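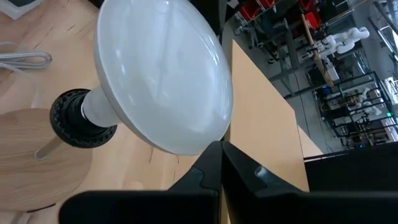

The bulb was the easy bit

An interview with a lamp maker

Last updated: 2/4/25

The workshop is over a tyre depot on the Okafor estate, up a flight of stairs that smells of rubber all the way to the top. The person who works there has been making table lamps for five years and would prefer to keep their name off this page, on the grounds that people who know your name ask you to rewire things.

We sit at a bench that has been a kitchen worktop, a door and, for one winter, a bed. There are two mugs of tea. One has a wood screw in it, and it is not clear to either of us whose it is.

The lamp we have come to talk about is called the Posberg. It has a flat round base in pale wood, a thin wooden rod, a black socket and a big white frosted bulb, and there is no shade. I ask about that first and get a sigh that has clearly been used before.

"Everyone asks where the shade is. The bulb is the shade. I bought shades for two years, paper ones, linen ones, one that looked like a bishop. Every one of them made the lamp look as if it was waiting for a bus. Then I put a large frosted bulb in to check the wiring, went off to have my lunch, and when I came back I liked it."

So the design was an accident?

"The design was a cheese sandwich. You can write that down."

The first batch did not go well. The rods were too long and the bases too small, and a lamp with a big round head on a stick turns out to have strong views about gravity. "They fell over if you shut a drawer. I had one fall over while I was in the next room, thinking about it." The base grew, and then grew again, until it reached 22 centimetres across, and there it has stayed. A wider one was tried and rejected. "It looked like something you'd serve a cake on. A friend of my mother's did serve a cake on it."

The wood is chosen by looking at it for longer than seems reasonable. The maker likes a pale board with a fine grain and lines that curve, and turns the blank round on the bench several times before deciding where the rod should go. Customers, I am told, never mention the grain. They mention the cable.

"The cable is all I hear about. Is it long enough, is it too long, does it come in yellow. I use grey. Grey goes with skirting boards, and that is where a cable lives. I had a woman send one back because it was the grey of her old school skirt, and I gave her the money, because what can you say to that?"

Then there is the socket, a subject on which the maker can go for a good while without drawing breath. It is black plastic with a ribbed collar, and it was very nearly brass. Brass was what the shops wanted. There was a short and expensive period of brass, remembered now chiefly by the accountant.

"Brass says, look at my socket. I don't want you looking at the socket. The black one has those little grooves all the way round so you can get hold of it, and it sits under the white bulb and keeps its mouth shut. The brass ones came from a firm called Plasis, who were very pleasant, and who sent me a calendar every October until I stopped answering."

I say that the ribs are rather handsome. The maker looks at me as though I had complimented a drainpipe, then picks one up and turns it over a couple of times.

"They're all right," comes the verdict.

There was a rival, briefly. A lamp called the Plaminus came out the year after the Posberg with a round base, a rod and a big bulb, at half the price. Was there bad feeling?

"I bought one. It's in my hallway. It's quite good, which annoyed me for most of a summer. The rod's a bit thick."

The business side is discussed with the enthusiasm most of us keep for the dentist. A Posberg costs 90 pounds without the bulb. The bulb is extra, and this leads to correspondence. Some people fit a small clear one from the cupboard under the sink and write in to say the lamp looks mean. "It does look mean. It looks like a plucked chicken. I put a slip of paper in the box with the size on it, and I've underlined 'large'. I may have to start underlining 'frosted'."

Last year a hotel asked for 2000 of them, to be delivered in six weeks. The maker did the sum on the back of the letter, had a biscuit and wrote back to say no. I ask whether there were any regrets, and there is a long look out of the window at the tyres.

"I'd have had to get another bench. And I'd have had to hire someone, and they'd have wanted the radio on."

Work in hand is a floor-standing version, which has so far come down on the maker twice and the kettle once. There may also be a wall lamp, though the wall is proving difficult. As I put my coat on, the maker is holding a rod up to the light and squinting along it with one eye shut.

"Bent," the maker says, and puts it in a bucket with the others. I ask what happens to the ones in the bucket.

"Tomatoes."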